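How I Oil a Wooden Tabletop (and Keep It Looking Decent)

Posted October 8, 2026

I put off oiling our table for years. I figured it was one of those jobs for people with a proper workshop and a drawer full of rags sorted by size. Then we had a bunch of people over in June, I left the serving dishes out overnight, and the next morning there were pale rings all over one end. So I finally read up, bought a can of oil and spent a weekend on it. I've done four tables since, and this is the way I go about it now.

What you need

A can of hardwax oil (I use Truvo in the satin, but any hardwax oil meant for tables will do)
Sandpaper in 120, 180 and 240 grit
A sanding block, or a random orbit sander if you have one
A stack of lint-free cotton rags
White nylon pads for rubbing the oil in
Mild dish soap, a bucket and a vacuum with a brush head

One thing before you start: find out if you have solid wood. Look at the underside and the end of the board. If the grain on top carries on down over the end, you're in good shape. Veneer can be oiled too, but go very easy with the paper — it's thin, and once you're through it there's no fixing it. If it's a printed surface, stop right there and just wash it.

Step 1: Clean it

Wipe the whole top with warm water and a few drops of soap, then again with plain water. Let it dry overnight. I skipped the overnight part on my second table and the paper clogged up in no time.

Step 2: Sand with the grain

Start with 120 if there are rings or scratches, or 180 if the top is only dull. Always go in the direction of the grain. I scribble light pencil marks all over the top first, and when they're gone I know I've been everywhere. Then go up to 180, and finish with 240. Don't go finer than that, because the oil needs something to soak into.

Vacuum well after each grit. A single bit of coarse dust under your fine paper leaves little curly scratches that you won't notice until the oil goes on (ask me how I know!).

Step 3: Check it in low light

This is my favorite part. Put a lamp at one end, low down, and look across the top from the other end. Then walk to the opposite side and do it again. The same wood can look pale from one spot and almost red from another, and scratches that hide from overhead light pop right out.

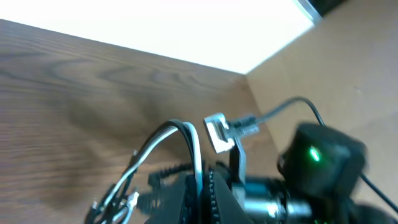
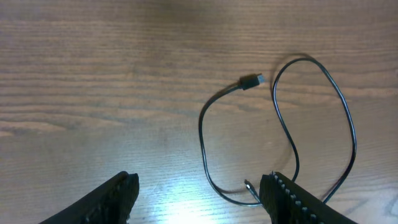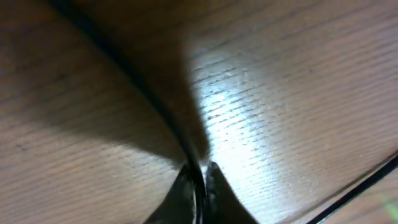 Wood grain on a tabletop. In the second one, glare hides part of it.

Mark anything you find with pencil and go over it with the 240. Give the spots around it a few passes as well, so you don't end up with a dip.

Step 4: First coat

Stir the can, don't shake it. Pour out a puddle the size of a cookie and work it in with a nylon pad, first in circles and then along the grain. You want it thin. Thinner than you think! My first try was way too generous and stayed sticky for most of a week.

Leave it for 15 minutes, then wipe off everything that hasn't soaked in, using a clean rag. Keep wiping until the rag slides.

About those rags: oily ones can heat up and catch fire on their own if you ball them up. Lay them flat outside to dry, or drop them in a metal can of water with a lid on it. Please don't toss them in the kitchen trash.

Step 5: Second coat

Wait as long as the can says, which for mine is a full day. Rub the top lightly with a dry pad, wipe off the dust and do the same thing again with even less oil. I do the edges last, and the underside gets one quick coat if I have the energy.

You can use the table gently after a day or two, but I keep hot mugs and wet glasses off it for two weeks.

Keeping it up

Wipe spills when they happen, use a barely damp cloth, and stay away from spray cleaners. Once a year I rub a little oil into the spots that get the most use. It takes 30 minutes, and that includes finding the can.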